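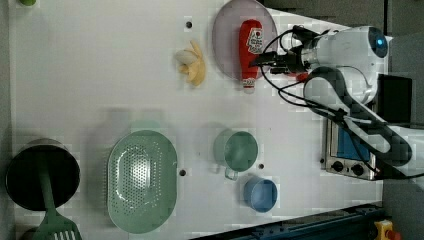 Kitchen pieces on a white tabletop, including an oval green colander, a measuring cup, a small blue bowl and a pale pink plate.

RELLEX TO OPEN KITCHEN LENDING SHELF IN FURKSIDE

FURKSIDE - Rellex, the housewares supplier, will open a kitchen lending shelf at its Furkside store in February. Residents will be able to borrow basic cooking and serving items for up to 20 days at no charge.

The shelf is meant for people who have just moved, students in shared housing and anyone whose kitchen is being repaired. It will stock pots, colanders, measuring cups, bowls, plates, spatulas and a small number of countertop ovens.

Rellex ran a smaller version of the program at its Masilela store last year. That store made 2,468 loans in its first season. Colanders and cooking pots were borrowed most often, and many people took both on the same visit. Measuring cups were added partway through after repeated requests at the counter.

The Furkside shelf will open with 48 starter sets. Each set has seven pieces and is packed in a carry box supplied by Gorkano, which also handles washing and inspection between loans. Borrowers may take a full set or single pieces. Countertop ovens are lent separately - one per household - and must be reserved in advance.

Items should be rinsed before they are returned. Chipped plates and bent utensils will be taken out of use and replaced from store stock. There is no fee for normal wear. Borrowers who want to keep a piece can buy it at the end of the loan at half the shelf price.

Food is not part of the program, but the store will keep a printed rack of simple meal cards next to the shelf. The cards cover dishes that need one pot or one small oven and few tools.

To sign up, residents need a proof of address and a phone number. Sign-up is at the service desk from 10 a.m., and sets can be taken home the same day while they last.

About Rellex

Rellex sells cookware, tableware and small kitchen appliances through its stores in Furkside and Masilela.

Media contact: Rellex Press Office, Furkside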